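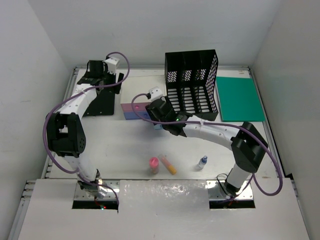 How to sort out a heap of building blocks with one desk organiser

Jan 30, 2019

I don't believe in storage systems. Gradel and Lynch will both sell you one, with labels, and in my experience the labels last until October. A plain black organiser and a clear white table do the job as well as anything.

1. Clear the table completely. Tipping blocks out among the post and the mugs is how they go missing in the first place.

2. Stack before you store. Every guide says to sort by colour, and I've never seen the point. Put the blocks in stacks by size instead and you can tell at a glance whether they'll fit.

3. Stand the stacks next to the organiser and compare. If a stack is taller than the compartment, split it now. Forcing blocks in only scuffs the corners.

4. Fill from the back. Leave 2 compartments free if you can, whatever the packaging tells you about capacity. My Ornix one claimed room for 21 blocks and I gave up well short of that.

5. Put it where it's going to live and leave it alone for a week. If blocks start turning up on the floor, it's too full or too far away.

The whole thing takes about 10 minutes. I've read that tidy blocks make for calmer play. I have my doubts, but you do get the table back.

Comments (3)

Anonymous: Tried by size. Mine still want them by colour.

Guest: Is the Elano one any better? Seems dear for a box.

Anonymous: No. Ours split along one side in 7 weeks.

We use cookies to improve your visit. By carrying on you accept our cookie policy. OK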